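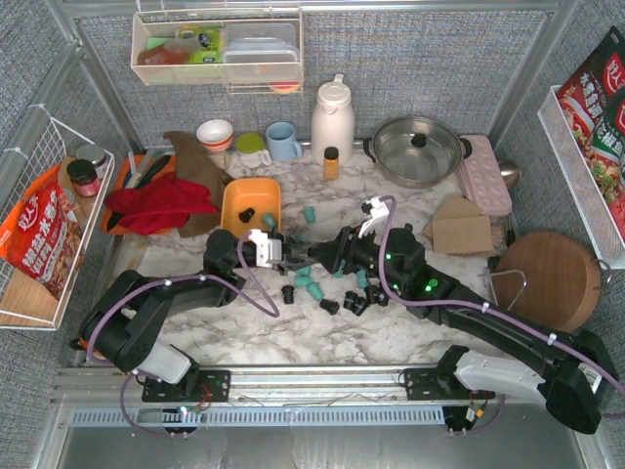 ## Session 4: Collecting demonstrations

Handout, Jun 5, 2020. Bring it to lab, where you will lose it.

A policy copies what it is shown, including your bad habits. If you hesitate before every grasp, so will the arm, and it will do so with great confidence.

**The task.** Sort small black and teal pieces, with an orange box on the table as the bin. A toddler could do it. Toddlers get more practice.

**What counts as one example**

- Start recording with both arms at rest.
- Move pieces one at a time.
- Stop when the grippers are clear of the box.
- If you drop a piece, pick it up and carry on. Recoveries are worth keeping.
- If you knock over the thermos pitcher, mark the episode as failed and tell Nele Hellwig before she finds it herself.

Scatter the pieces again between episodes. Last year's Skatstead set had 290 episodes, and 206 of them began from nearly the same layout. The trained policy was superb at that layout.

Leave the dishes at the back where they are. Kitchens have clutter, and so should the data.

**Due in July:** 49 usable episodes per pair, plus a page on what you threw out and why. Azra Popescu reads those pages. "Operator error" is not a full page.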